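Gornent tests two gripper types in simulated door and cabinet trials

Gornent has released results from a simulated comparison of two end effectors for household door and cabinet work, carried out over 14 working sessions ending in July. The Zoltov unit, a parallel gripper with flat, angular finger plates, was run against the Bovavus, a slimmer two-finger design intended for lighter handles. Both were driven by the same controller build, and the tests were done entirely in a rendered domestic interior.

The company logged 2,139 attempts across both grippers. An attempt was counted as complete if the handle or door edge was grasped, the door moved through at least 43 degrees and the fingers released without a collision being recorded against the surrounding trim. Attempts that ended in a controller timeout were kept in the total and scored as failures.

Chibuzor Fashola, who led the trials, said the pass mark had been set before the first session and was left alone afterwards. "We had a long argument about whether brushing the door frame should count as a collision," he said. "It does. A scratch on somebody's paintwork is a scratch, and the contact model is good enough to tell us when we have touched it."

Scenes were generated from the Amin interior set, with door size, handle height, hinge friction and lighting varied between runs. The starting position of the robot base was also varied, including several placements where the approach to the handle was partly blocked by the door itself. Camera views were recorded from the robot's body and from the wrist.
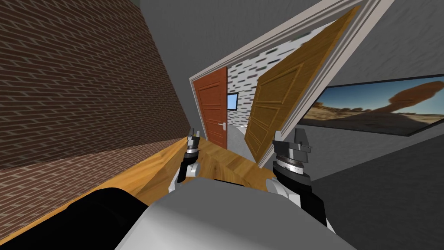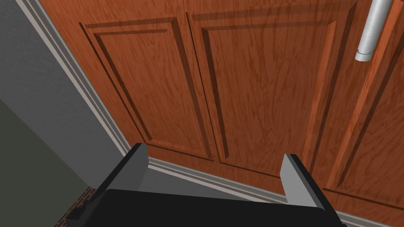 Views from the simulated interior used in the trials.

On tall vertical bar handles the Zoltov had the better record, completing 81 per cent of attempts against 74 per cent for the Bovavus. Most of the difference came from the opening phase. With the wider plates the grasp tolerated a larger error in wrist angle, and the handle was less likely to rotate between the fingers as the door began to swing. Slip on the Bovavus was concentrated in runs where hinge friction had been set in the upper third of its range.

The order was reversed for lever handles and for doors that had to be pulled by the edge. There the Bovavus completed 69 per cent and the Zoltov 58 per cent. Clearance was the main cause. The Zoltov body is wide enough to touch the frame when it comes in at a shallow angle, and 888 of the attempts in this part of the programme were started from positions where a shallow angle was the only one available.

Fashola's team also compared two camera arrangements. Using the wrist camera alone, the controller lost its estimate of the handle position in about one run in nine, usually when the fingers were low against a panel and the handle was close to the upper limit of the view. Adding the body camera cut this to one in 30, at the cost of a slower control loop. The loop rate fell from 50 Hz to 35 Hz on the same workstation, which the team considers acceptable for doors but too slow for drawers with soft-close runners.

Chandrasekhar Unnithan, who maintains the controller, said the slower rate was mostly a matter of how the two image streams were synchronised. At present the loop waits for both. A revised version will act on whichever arrives first and correct the estimate when the second comes in. He expects to recover most of the lost speed, though he would not give a figure.

Grip force was capped at the same value for both units throughout — a decision that may have favoured the Zoltov, as its larger contact area spreads the load. A short set of runs with the cap raised for the Bovavus reduced slip on bar handles, but it also produced more runs in which the lever was held after the latch had cleared. Those runs are reported separately and are not included in the percentages above.

The next stage moves to hardware. Gornent plans to mount each gripper on a single arm in front of a test rig with interchangeable handles and an adjustable hinge damper, and to repeat a reduced set of the simulated cases. Wear on the finger pads, which the simulation does not model, will be measured at the start and end of each block. The scene settings and attempt logs will be made available to the two gripper suppliers before then.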